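Search posts
Search
Log in

Alaric Montoya
28 June 2018

1/ I have cleared my desk. I'm telling you all because my family has stopped responding to messages on the subject.

2/ Some background. The desk is a Juver, bought secondhand from a man in Trilthorpe who described it as "light use." He had used it lightly as a shelf for paint. I spent most of March scraping, and I have loved it ever since in the way you love a dog that bit you once.

3/ The problem with a nice pale desk is that it looks so available. You put down one envelope. The envelope sends word to the others.

4/ By last week I was typing on my knees. The keyboard was on the desk, technically, but it was on top of a road atlas which was on top of a coat.

5/ Hedvig Sandberg (sister-in-law, owns a label maker, uses it) came for lunch and asked where I worked. I pointed. She said "where, though."

6/ So. Rules, as dictated by Hedvig over soup:
Everything comes off.
Nothing goes back the same day.
You have to be able to say out loud what a thing is for.

7/ That last one is brutal. Try saying "this is the lid of a jar I might find" to another adult.

8/ Found so far: two checkbooks from a bank that has changed its name twice, a Sandidham library card, one glove, a key, a different key, instructions for a kettle I have never owned.

9/ The kettle instructions are very well written. I kept them for an hour.

10/ Also a receipt from Ferreira for $36.40, item listed only as "misc." I have no memory of it and I'm a little afraid of it.

11/ I should say I own drawers. The drawers are full of things from the last time I cleared the desk, so let's leave the drawers out of this.

12/ Somebody asked about cleaning the wood. Damp cloth, a drop of dish soap, dry it straight after. The man in Trilthorpe recommended vinegar but he also recommended the paint.

13/ Somebody else asked if I've tried "one in, one out." Yes. I'm very good at the first half.

14/ Now the matter of the basket. Hedvig's position is that a desk gets ONE container, and whatever doesn't fit in the container doesn't live on the desk. I said fine, and went to look for a container, picturing something large. A trunk, maybe.

15/ What she handed me was small and pink and full of holes. I asked if it was for soap. She said it was for pens. I still think it's for soap.

16/ Paperclips go straight through, by the way. You lift it up and they stay behind on the desk in a little grid, like they've been told to wait there.

17/ Pens are all right if you lay them flat. Anything shorter than a pen is on its own.

18/ I tried it by the back edge first, near the cable hole, where it looked like something left behind by the previous tenant. Middle of the desk is better. It looks deliberate there, and I can't put a coat on it.
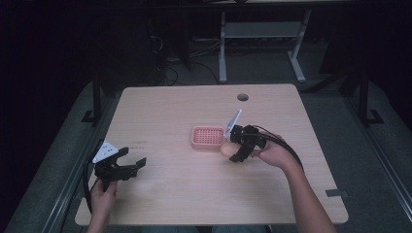

19/ Questions I've had since I started this, answered in one go:

Is the table always that bare? It has been for a day. Please don't talk about it like it's a habit.

What's the round hole at the far edge? Cables go through it, in theory. I lost a good eraser down there.

Would you buy another Juver? Yes, from anyone else.

20/ Does it feel good, having a clear desk? It feels like a hotel. I keep wanting to ask what time I have to be out.

21/ I did sit at it this morning with a cup of coffee and nothing else. Lasted until I needed somewhere to put the spoon.

22/ Hedvig has asked for weekly updates and has offered to label the basket. I said there's no room on it for a label. She said she has a smaller tape.

23/ Next up is the hall closet. I opened it, and the ironing board and I looked at each other, and I closed it again. Maybe after the weekend.

24/ One envelope came today. It's on the desk. I know what it's for, though – it's the water bill – so by the rules I think it's allowed to stay.

We use cookies to remember your settings. Accept / Manage
Get the best threads in your inbox. Enter your email to subscribe.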